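The Kitchen That Isn't There

At Keden College, the robotics club meets above a bike shop and owns no robots. It owns 29 laptops, most of them elderly, and a simulator that Ansel Kasprzak wrote the first version of in June, during what he describes as a bad month for his chemistry grade.

The club had been saving for a pair of used arms. Then somebody priced the shipping. For the 2,000 dollars in the account they could have had one arm, or both arms and no bolts, so they built a kitchen out of numbers instead and put the arms in that.

It has turned out to be a popular kitchen. New members get a login, a task and a warning about the rope ring, whose braid gave the collision code fits all summer. The standard assignment sounds like a chore left on a refrigerator: clear the counter, put things where they go, don't launch anything through the wall. Launching things through the wall is the usual result. Syfiqah, as the sign-in sheet has her — Syafiqah Pelupessy, on every other document — once sent a tart so far off that the program reported its altitude in scientific notation.

She now runs the Goh Cup, the club's in-house contest, named for the brand of instant noodles that feeds it. Each team gets 50 tries with a shuffled layout, and the software grades them without pity. Last year's winners, Team Gomel, moved slowly enough that spectators went out for sandwiches. Their rivals, Usteck, had faster code and a habit of celebrating early.

"You learn to love boring," Pelupessy says. "A boring arm is an arm that works."

The hard part is grip. Squeeze a virtual carton too gently and it slides away; squeeze too hard and the physics engine gets upset and fires it at the ceiling, or would, if anyone had gotten around to making a ceiling. Kasprzak has it on a list. It is item 3, below "fix shadows" and above "sleep."

A purple-and-white carton in the right arm's gripper, over the brown tray, with the eggplant still in the rope ring.

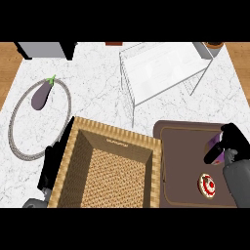 How to Join

Sign-up for the next Goh Cup closes 8 November 2018. Teams may have up to three people. Bring a laptop and its charger — the outlets by the window work, the ones by the door do not.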